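Frequently Asked Questions: How Our Game Coverage Works
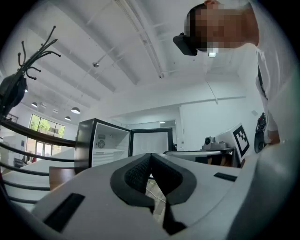
White shirt, head down.

I get a lot of the same email, so I finally sat down and wrote the answers in one place. If you've sent me a question and I pointed you to this page, please don't take it personally! I type slowly and there are a lot of you. Last updated July 4, 2025.

Who runs this site?

Me, mostly. I'm Rowena Macaraeg, and I edit everything that goes up. Ryan Mellor writes most of the strategy and board game pieces, Pacita Dela Peña covers puzzle games and anything with a good soundtrack, and Edgardo Belmonte handles racing and sports. Erlinda Layug keeps the forum civil and looks after the mailing list. We all have day jobs, so if a piece you were hoping for is late, that's usually why.

How do you pick which games to cover?

Whoever wants to play it, gets it. We have a shared list, and each of us puts our name next to the things we're curious about. If two people want the same game we talk it over, and if it's still a tie the one who did the last boring job (site backups, spam folder) gets first pick. I know some sites try to cover every big release. We tried that for one February and we were all miserable by the end of it, so we stopped.

Do you take requests?

Yes, please send them! The best place is the requests thread on the forum. Email works too but I lose things in there. Pereyra got covered because one reader kept asking for it, very politely, for the better part of a year, and then Pacita loved it so much she wrote two pieces.

How long do you play a game before you write about it?

It depends on the game. For something with a story, we finish the story. For something that doesn't end, like Flanov, we play until we stop learning new things about it and then a bit more. Ryan put in 58 hours before he filed his Flanov piece, and I remember this because he mentioned it in every single message he sent me that week. Edgardo's rule for racing games is that he has to drive every track in the rain at least once, if the game has rain.

If one of us gives up on a game, we'll tell you where we stopped and why. I think "I quit at the third boss and I don't feel bad about it" is useful to know, especially if you play the way I do, which is badly and with snacks.

Why don't you give scores?

We used to! When I started the site we had a percentage on every piece, and I spent a silly amount of time deciding if something was an 81 or an 83. Then people would write in about the number and it was pretty clear they hadn't read the rest. Now there's a short box at the bottom of each article with who it's for, who should skip it, and what we'd pay for it. I like the box. Ryan still misses the numbers and brings it up every few months.

The old scores are still on the old articles. I haven't gone back to take them off and I don't plan to.

Do game companies pay you?

No. Nobody pays for coverage and nobody sees an article before it goes up. We do get free copies sometimes, and when we do there's a line at the top of the piece that says so. If there's no line, we bought it.

We turn down trips. A day of playing something in a meeting room in town is fine, and whoever goes will say in the article that they went. Flights and hotels, no thank you. (Erlinda would like it noted that nobody has ever offered her a flight.)

Where does the money come from, then?

Readers. We have 1066 people on the paid membership right now, and that covers hosting, the games we buy, and a modest fee for each article. Nobody's getting rich. There's also one small ad at the bottom of the front page, which I sell myself, and I don't sell it to anyone who makes or publishes games.

What do members get?

The monthly letter, which is long and rambling and sometimes about soup, plus the members' part of the forum and a vote in the end-of-year list. All the articles are free for everybody and they'll stay that way. If you'd like to be a member and money's tight, write to Erlinda and she'll sort you out, no explanation needed.

How do I cancel?

Log in, click your name at the top, click Membership, click Cancel. You keep your access until the end of the month you've paid for. If the button doesn't do anything, try it on a computer - it can be fussy on older phones and I haven't worked out what's wrong with it.

I disagree with your article about Pleso. Can I tell you about it?

Oh, I know you can. Pleso is still the most argued-about thing we've ever published. I found the first half slow and the second half wonderful, and apparently I got that backwards. There's a thread for it on the forum, please use that one and not the comments under unrelated articles about chess.

More generally, yes, disagree with us all you like. The comments stay open for 55 days after an article goes up and then they close by themselves, because that's when the spam starts to outnumber the people.

Do you ever change your mind about a game?

All the time. When it happens we write a second piece and link the two together. We don't edit the first one, other than to add the link. Reltia is the big case: Edgardo was pretty rough on it at launch, then it got a pile of updates, and when he went back he ended up playing it all through his vacation. Both articles are up and you can read them side by side.

What if you get a fact wrong?

Tell me! Corrections go at the bottom of the article with a note about what was wrong. Typos I just fix. If it's something that would change whether you'd buy the game, like the number of players or whether it works offline, the note goes at the top.

What do you play on?

A mix. I have a desktop that was decent when I bought it and a handheld that lives next to the couch. Ryan has a much better computer than the rest of us, so if he says something runs fine, keep that in mind. Pacita plays nearly everything on a laptop, and she's the one to trust if you want to know how a game does on ordinary hardware. Each article says what it was played on.

Do you cover games for kids?

Some, and I'd like to do more. Edgardo has two at home and they're very willing to help. We don't put their names or their opinions in quotes, but if he writes that a game "went over well in my house," you know what that means.

How do you handle spoilers?

The first part of any article is safe. If we need to talk about an ending, there's a plain warning, then a gap, then the spoilers. Comments are a different story. We ask people to be nice about it, and Erlinda removes the worst ones, but she does sleep, so if you're trying to stay completely in the dark I'd keep away from the comments until you've finished.

Can I write for you?

Maybe! We take a handful of outside pieces a year. Send me a short pitch, a paragraph is plenty, and tell me which game and what you'd want to say about it. Please don't send a finished article. We look for pieces of 1000 words or so on something we haven't covered, and older games are very welcome. I read every pitch, but in a busy stretch it can take me a month to get back to you, and I'm sorry in advance.

You don't need experience. You do need to have played the game, which I wouldn't have thought I had to say, but I've had some pitches.

I made a game. Will you look at it?

Send a code and two or three sentences about it to the main address. Skip the press kit unless I ask. We can't promise to cover it and we can't give private feedback, as much as I'd like to, and if we do write about it we'll write what we think. If you're a reader or a member, mention that too, so we can give the game to whoever knows you least.

Can I quote you on my box or store page?

Sure, as long as the quote is a whole sentence and it means what it meant in the article. One publisher once took "a beautiful mess" and left off the mess. We asked them to fix it and they did, and they were very nice about it, but I'd prefer to skip that step.

Do you have a podcast?

We recorded two episodes and I couldn't stand the sound of my own voice, so no. Ryan and Pacita talk about doing one without me - they'd be great at it, and I keep telling them so.

Why does the site look like that?

I built it myself and I like brown. There's a switch for dark mode at the bottom of every page, and if the text is too small for you, the plus sign next to it makes it bigger. If anything else is hard to read, or your screen reader trips over something, please write to me and I'll move it to the top of the pile.

My question isn't on this page.

Ask on the forum first if it's about a game, somebody there will know more than I do. For membership stuff, write to Erlinda. Everything else comes to me, and if enough of you ask the same thing it'll end up here.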